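Collecting Demonstrations for a Tabletop Arm: Was More Data the Right Answer?

Trustcombe Robotics Lab, student project report
August 7, 2025

1. Why we did this

The project we were handed had a simple premise. A policy trained on a small set of demonstrations was doing badly on kitchen tasks, so we should collect a big set and it would do well. The Akemwood set, which an earlier student group recorded in the same room, has 566 episodes. Our job was to roughly double that and retrain. We finished with 1143 episodes of our own, which met the target, and we are less sure of the premise than when we began.

This report is mostly about the collecting. The training results are short and we don't think they deserve more room than they get in section 4.

2. How the episodes were recorded

All episodes were teleoperated on a Franka arm. One of us drove and the other reset the table and kept the log. We switched places after every 30 episodes. Before that rule we switched when somebody got tired, and the log shows what you would expect: the last stretch of a long turn is full of clumsy grasps that were still marked as good.

Each episode had one written instruction, such as "put the corn in the basket" or "move the yellow plate out of the rack." We wrote the instructions before we touched the arm. The Akemwood group wrote theirs afterward, from the video, and in a fair number of their episodes the text describes what the arm ended up doing and leaves out what the driver was trying to do. A missed mug becomes "push the mug." That makes the success rate look great and teaches the model something nobody asked for.

We stored the files in Hứa, the lab's logging tool. It drops the gripper signal if a recording is paused and resumed. We lost most of a morning to this before we noticed, and the manual still doesn't mention it. Anyone picking up the project should never pause. Stop, throw the episode away, and start over.

3. What counts as variety

The proposal promised "diverse household scenes." In practice it was one table, one mat and a shelf of objects we moved around. Changing the position of a plate by the width of a hand gives you a new episode, and it counts as one in the total, but we doubt it gives the model much that it didn't already have.

The plates were the worst case. With the rack turned the same way every time, the driver settles into one approach and repeats it. We looked at the gripper paths for the plate tasks and they were nearly the same line drawn over and over. We then made a rule that the rack had to be turned between episodes, and the driving got slower and uglier. We kept those episodes. They are probably the most useful ones we have.

The corn was easy to move around and hard to grasp well. When two cobs are next to each other, the instruction "pick up the corn" has 2 correct answers, and our drivers each had a habit. One always took the nearer cob. Nothing in the instruction says so, and a model could learn that habit without our ever seeing it in a success score.

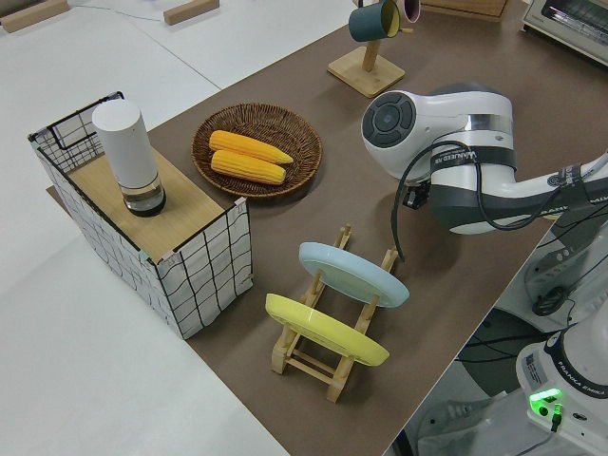 You should have split the instructions instead of arguing about habits, was the comment from Prolside, the group that will get the data next. If the text says which cob, the driver has no choice to make and the problem goes away. They also asked for the failed episodes, which we had planned to delete.

We agree on the failures and have kept them in a separate folder. On the instructions we only half agree. People don't talk to a robot that carefully, and a data set in which every sentence is exact would have its own blind spot.

4. Results, such as they are

The retrained policy did better than the old one on tasks with the corn and the mugs. On the plates it was no better when the rack faced the usual way, and clearly better when the rack was turned. We take that as weak support for the rack rule. It could also be luck, as we had time for only one training run per setting.

We did not test in another room or with different lighting. Any claim that the policy now works "in kitchens" would be unsupported, and we asked for that phrase to be taken off the poster.

5. For the next group

Write the instruction first. Log who was driving, since we started doing that late and can't fill in the early episodes. Train on a small part of the data in the first week, before the collecting becomes a routine that is hard to question. The reset checklist is in the shared folder, along with the list of episodes affected by the pause bug.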